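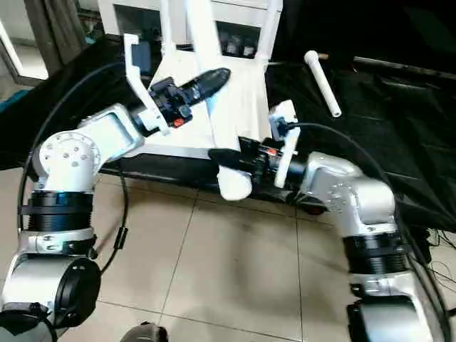

A knock-down plastic chair is a light chair sold or stored in separate parts and put together by hand. The usual set is a molded seat panel, four legs and, in most models, a back. The legs push or twist into sockets at the corners of the seat, and many designs need no tools. The type is used on patios, in school halls, at campsites and in rented rooms, and is one of the cheapest forms of seating that can be taken apart again.

It differs from the one-piece stacking chair, sometimes called a monobloc, in which the seat, back and legs come out of a single mold. A one-piece chair has no joints to work loose but takes up much more space in a truck or closet.

Parts

The seat panel is normally polypropylene. Its top may be smooth, slotted or lightly textured, and the underside carries ribs that stiffen it without adding much weight. A thickened rim runs around the outside in most designs and keeps the panel from flexing at the edge.

Legs are hollow or ribbed and usually taper toward the floor. Where a leg meets the seat there is often a collar, a wider ring that stops the leg from sliding too far into the socket. The foot may be capped. Caps are sold separately by some makers and are the part most often lost.

White is the most common color – it hides fading better than red or green, though it shows dirt sooner.

Assembly

Most chairs of this kind are built upside down or on one side. The seat is laid on a covered table or on the floor, the legs are started in their sockets one at a time, and each is pressed home only when all of them are in place. Tightening one leg fully at the start can twist the panel slightly and make the last leg hard to seat. The chair is then turned over and pressed down on a level floor.

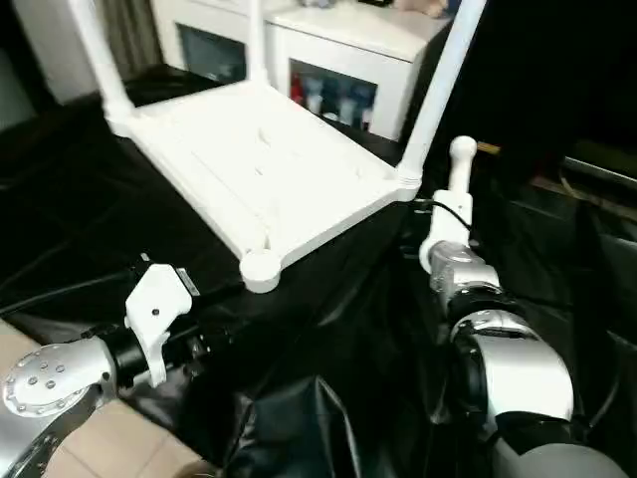
Why put a sheet under a plastic chair before working on it?

A sheet keeps grit on the table from scratching the seat and catches small parts such as caps and clips. Thin plastic sheeting slides easily, so it is often taped or clamped at the corners.

Taking apart

Legs that have been in place for years can be difficult to remove. Pulling straight along the line of the leg with a small twist is the usual method. Levering sideways puts the load on the rim of the socket, where cracks tend to start. In cold weather the plastic is stiffer, and it helps to bring the chair indoors overnight.
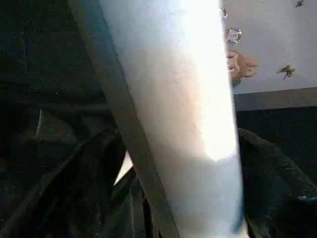

Parts from different batches do not always match. The Dirano garden chair was made with two leg lengths over its production life, 500 mm in the first version and slightly shorter in the second, and a mixed set will rock. The second version can be told by a molded arrow inside each socket. Gatti, which took over the molds, kept the shorter leg and dropped the separate foot cap for a time before bringing it back.

Pevunel sold a similar chair mainly to halls and schools. Its catalog number 554 had a deeper socket and a plain square seat. The 54 was the child's size and shared nothing with the larger chair except the clip. Cartons of 11 seats were standard, an awkward number that was set by the height of the box; legs came in a separate bag.

Cleaning and storage

Warm water and dish soap remove most dirt. Black marks from shoes usually come off with a damp melamine sponge, which also dulls a glossy surface. Abrasive powder leaves fine scratches that hold dirt afterward. Lustident, a cream polish sold for hard plastics, was widely used on hall chairs and leaves a slick film if it is not wiped off fully, so it was normally kept to the legs and the back.

Seats are stored flat in a stack with the ribs facing down. Legs are tied in sets of four. Long storage in direct sun makes the plastic chalky and brittle.
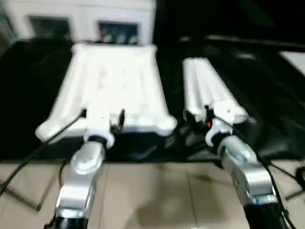 Can a cracked leg socket be repaired?

Small cracks can sometimes be welded with a plastic welding tool and a matching filler rod, but the repair is rarely as strong as the original. Ordinary glue holds poorly on polypropylene. A seat with a crack running through the socket into the rim is generally replaced.

Related articles
Folding chair
Garden furniture
Injection molding
Monobloc chair
Polypropylene
Stool

Last updated: July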